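Lirach Cabinet Door Kit
Painted wall-cabinet doors with raised panel, sold singly or in sets

Maker: Hitton
Sold by: Bundthorpe Kitchen Supply
Item no. 1889-C
Page updated 7 Sep 2023

The Lirach is a replacement door for standard frameless wall cabinets. It fits existing boxes, so you can change the look of a kitchen without taking the cabinets off the wall. Each door comes painted on both sides and predrilled for two cup hinges. Hinges and mounting plates are included. Handles are sold separately.

Doors can be hung left or right. The hinge cups are the same distance from the top and bottom edges, so the door turns over to suit either side.
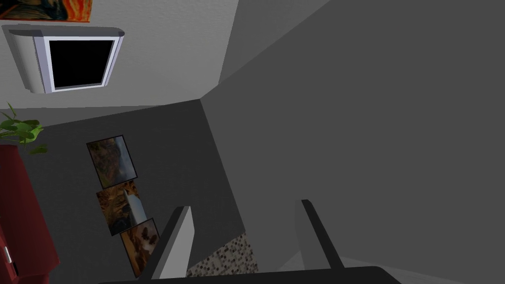 Measure the cabinet box, not the old door. Old doors are often trimmed on site and may not match the size they were sold as. Write down the outside width and height of the box in inches, then pick the matching size from the order form. If your box falls between two sizes, call the shop before you order. We can have doors cut to size at Hitton, but cut doors can't be returned.

Finishes: chalk, stone, charcoal, moss
Soft-close hinges: included
Overlay: full
Weight limit for add-on door racks: 4 lb
Price per door, any stock size: see order form
Full kitchen set: $475

The paint is a satin finish and wipes clean with a damp cloth. Don't use scouring pads or oven cleaner. Small chips can be filled with the touch-up pen, which comes with full sets only.
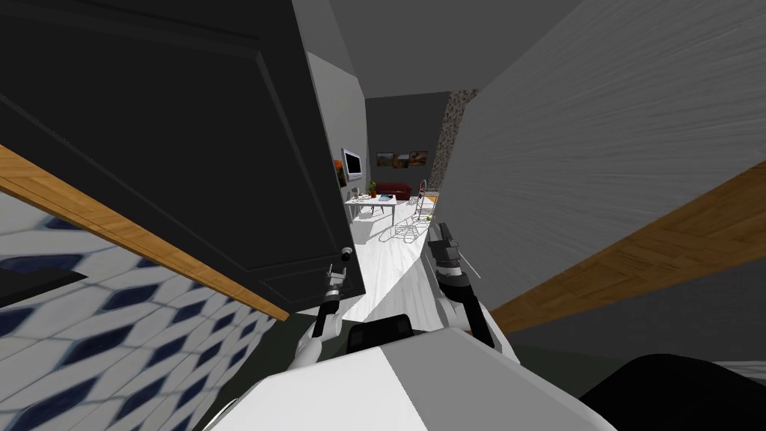
Choosing a finish is easier with a sample in the room. We lend sample chips for 25 days, and you can keep them if you place an order. Look at them next to your counter and tile, in daylight and again with the lights on. Charcoal sits well with a honey-brown wood counter and a white and navy patterned backsplash like the one here, and a short silver handle shows up clearly against it. Stone is the safer pick for small kitchens with one window. Moss reads almost gray in the evening - check it twice.

The Bogdan bar handle fits the Lirach with no extra parts. Other handles will work, but you will have to drill your own holes. Drill from the front and clamp a scrap block behind the door.
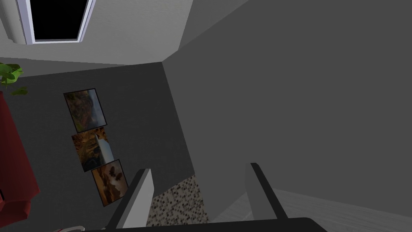
Black, gray, beige and white mosaic beside a pale gray wood-grain floor.

Stock sizes ship within a week. Cut doors were taking longer in June and are now back to the usual three weeks. For trade orders, ask for Canan Aksoy. For fitting questions, ask for Erdal Dağdelen at the service desk.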